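3. Materials and procedure

3.1 Setting and participants

The study was carried out in two districts, Wistberg and Flonard, where most households cook and eat in the same room. We recruited 85 adults through notices in shops and at the two bus stations. Anyone who had lived at the same address for less than a year was left out, as was anyone who took part in the pilot in August. Each person gave written consent and was paid for their time. Interviews were held in the person's own home, in the language they chose, by one of two interviewers (the second author and a trained assistant).

We were interested in how people talk about small household tasks that they do without planning: wiping, folding, clearing, putting things back. Earlier work on housework has mostly asked about the large tasks, such as laundry and the weekly shop, and has relied on people's estimates of the time spent. Small tasks are poorly served by this method. Most last only a few seconds, and when asked at the end of a day people tend to forget them or to fold them into something bigger – "I did the kitchen", for instance, may cover a dozen separate acts.

3.2 The word list

The interviews used a list of 200 verbs and short verb phrases. The starting point was the Ginum list, which we cut and then added to after the pilot. Words tied to one kind of appliance were removed. Where two phrases were used in the pilot as if they meant the same thing, we kept the shorter one. Regional words were kept if at least one person in each district had used them without being prompted.

Acts done with both hands needed particular care. English has many verbs for the result of an act (tear, clear, open) and fewer for what each hand does in bringing it about. People in the pilot often fell back on "hold", and used it both for keeping a thing still and for moving it. We therefore entered "hold" on the list twice, once with "still" and once with "and move", and asked people to pick between them. Figure 2 gives two instances of the kind of handling covered by this part of the list.
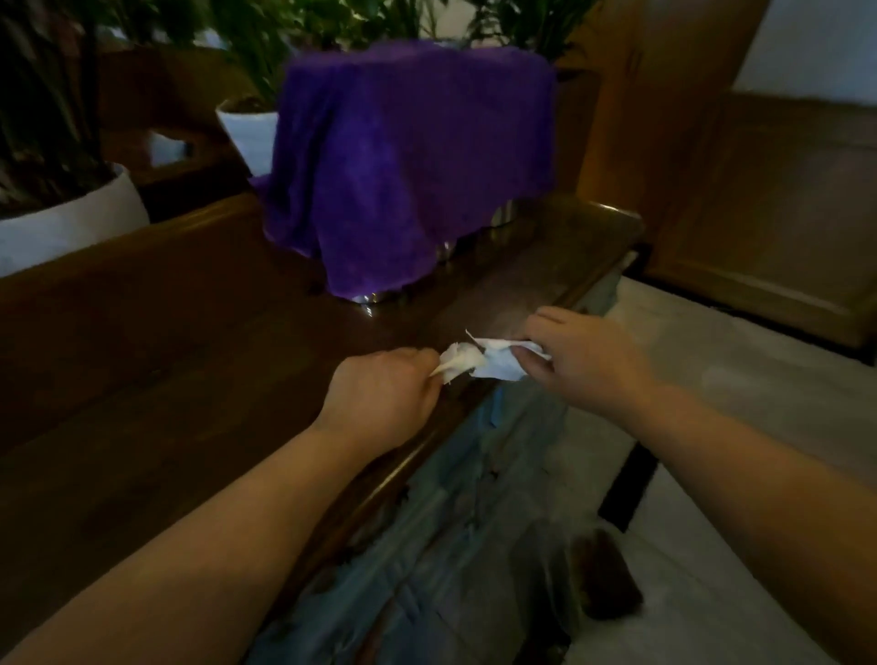
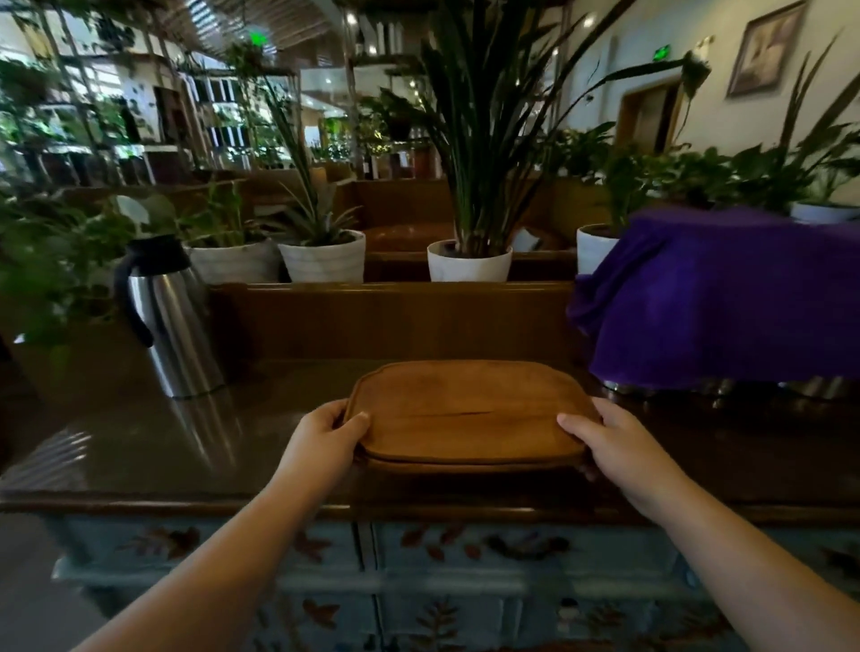
Figure 2. Two-handed handling of everyday items: a paper tissue and a wooden tray.

3.3 Interview

Each interview had two parts. In the first, people were asked to go through the previous day from waking and to name everything they had done in the kitchen or at the table. The interviewer did not suggest words and wrote down each verb as it was spoken. In the second part the word list was read aloud in a fixed order. For each entry the person said whether they had done this the day before, whether they would call it housework, and whether somebody else in the home would be more likely to do it.

Reading the full list was tiring, and we allowed a break after the first half. Seven people asked to stop early. Their answers to the first part were kept and their answers to the second were dropped.

3.4 Coding

Answers from the first part were matched to the word list by both authors, Du Plessis and Pretorius, working apart. A spoken verb was matched only if it appeared on the list in the same form or differed only in tense. Phrases such as "sort out" and "see to" were set aside under a separate code, as they could not be tied to a single act. Disagreements were settled by going back to the interviewer's notes; where the notes did not help, the item was left unmatched.

We did not weight the answers by household size. Rivera's scheme for doing so assumes that the number of people sharing a kitchen is stable over the week, and in Flonard this was often untrue – many of the homes had a lodger or a relative who was there on working days only.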